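3.2 What people keep and why

I went into the Murkillow survey thinking folks hang on to clothes for the money they cost. Boy, was I wrong! Of the 3,352 diary entries we coded, 1,115 brought up comfort first, and price hardly came up at all (see Fig. 4).
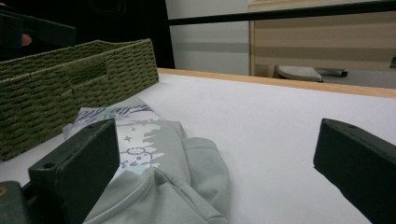 Figure 4. A soft, pale gray-green garment of the "comfort" type.

Hawi Seyoum and I went back and forth on whether "comfort" and "habit" should be one code. I wanted to merge them, she didn't, and after rereading the July diaries I came around to her side.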